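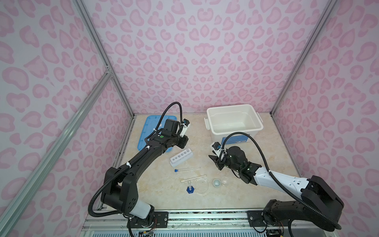

Rangement de petite verrerie : deux bras, un bac blanc, un plateau bleu.

1/ Une question revient sous presque tous mes messages : est-ce que les machines savent faire les corvées, oui ou non ? Ranger, trier, vider un évier, remettre un établi en état. Je travaille là-dessus chez Paiva depuis avril. Ma réponse tient en un fil, pas en un mot.

2/ Prenons le rangement d'une paillasse. Un portoir à tubes blanc, des tubes en verre, une petite éprouvette graduée sur son pied bleu, une boîte de Petri, un creuset. Un stagiaire range ça en discutant avec son voisin. Pour un robot à pinces, chaque objet pose un problème différent.

3/ Le portoir est le plus facile. C'est gros, opaque, avec des bords droits. Les pinces le trouvent et le soulèvent presque toujours. Si toutes les corvées ressemblaient à un portoir, on aurait fini.

4/ Le tube couché est déjà autre chose. Il est transparent, il roule, et la caméra voit surtout ce qu'il y a derrière. Le bouchon bleu aide beaucoup : le modèle s'en sert comme repère. Sans bouchon, nos essais ratent bien plus souvent.

5/ La boîte de Petri, c'est la pire. Plate et claire, sur un plateau à motif marbre. Les doigts arrivent trop haut et se ferment sur rien, ou trop bas et poussent la boîte. Un humain glisse un ongle dessous. Une pince à deux doigts n'a pas d'ongle.

6/ Le creuset se prend bien à condition de ne pas serrer. La céramique ne prévient pas avant de casser. On a réglé la force assez bas, et du coup il glisse de temps en temps. Il faut choisir son erreur.

7/ On me demande pourquoi deux bras. Pour beaucoup d'objets, un seul suffit. Mais dès qu'il faut tenir le portoir pendant qu'on y enfile un tube, il en faut deux, et il faut qu'ils s'entendent. C'est la partie qui a le plus progressé depuis le printemps.

8/ Quelques chiffres, puisqu'on m'en réclame. Notre premier lot comptait 1 000 démonstrations de rangement. Le résultat était médiocre. On est passés à 2 000 en variant les positions de départ, et là le comportement a vraiment changé : le robot retente sa prise quand il a raté, au lieu de continuer les mains vides.

9/ Cette histoire de nouvelle tentative compte plus que la vitesse. Un robot lent qui se rend compte de son échec, on peut le laisser travailler. Un robot rapide qui referme le bac en croyant avoir tout mis dedans, il faut repasser derrière lui. Autant le faire soi-même.

10/ Côté vitesse, justement : sur une dizaine d'objets, je mets moins d'une minute. Le robot, dans notre dernière série, en a mis 22. C'est long. La nuit, dans un labo fermé, ce n'est pas forcément gênant. À midi, avec quelqu'un qui attend la place, c'est inutilisable.

11/ J'ai essayé le même réglage sur une table de cuisine : verres, petites cuillères, coquetiers. Il s'en sort avec les coquetiers. Les cuillères posées à plat, c'est la boîte de Petri en plus mince. Les verres à pied, je n'ai pas insisté.

12/ Pour l'atelier, c'est plus encourageant. L'équipe Plurnus fait trier des pièces à des bras du même genre, à l'usine d'Edstead. Toujours les mêmes pièces, toujours la même lumière, toujours le même bac au même endroit. Dans ces conditions, ça tient la journée avec une personne qui passe de temps en temps.

13/ La différence entre les deux, c'est la variété. Une usine peut décider que le bac ne bouge plus. Dans une maison, le bac est là où quelqu'un l'a laissé, parfois avec un torchon dessus. C'est bête, mais le torchon nous coûte plus cher que la mécanique.

14/ Chez Hondent, ils prennent le problème par l'autre bout et adaptent les objets : anses plus larges, bandes de couleur sur le verre, boîtes avec un petit rebord. Ça marche bien. Je ne suis pas sûr que les gens rachètent leur vaisselle pour faire plaisir à un robot – mais un labo, pourquoi pas.

15/ Ce que je confierais aujourd'hui à une machine, sans rester à côté : trier des objets rigides et opaques, remplir un bac ouvert, déplacer des portoirs vides.

Ce que je garde pour moi : tout ce qui contient un liquide, tout ce qui est mince et transparent, tout ce qui coûte cher.

16/ Le linge, je sais, on va me le demander. Plier une serviette propre, posée seule sur une table, oui, on y arrive. Sortir un tas de linge mouillé d'un tambour et en faire une pile, je n'ai encore rien vu que j'achèterais.

17/ Sur le prix, je ne donne pas de chiffre, il change selon le bras, la pince et le nombre de caméras. Pour une maison, c'est hors de portée. Pour un labo qui range de la verrerie tous les soirs, le calcul commence à se discuter.

18/ Prochaine étape chez nous : les mêmes objets avec un autre plateau, uni et plus sombre. Je veux savoir quelle part des ratés vient du verre et quelle part vient du marbre. Je posterai les résultats à la suite de ce fil, y compris s'ils sont mauvais.

19/ Si vous rangez de la verrerie tous les jours, dites-moi quel objet vous agace le plus. J'en ajouterai deux ou trois à la prochaine série. Les pipettes, c'est déjà noté.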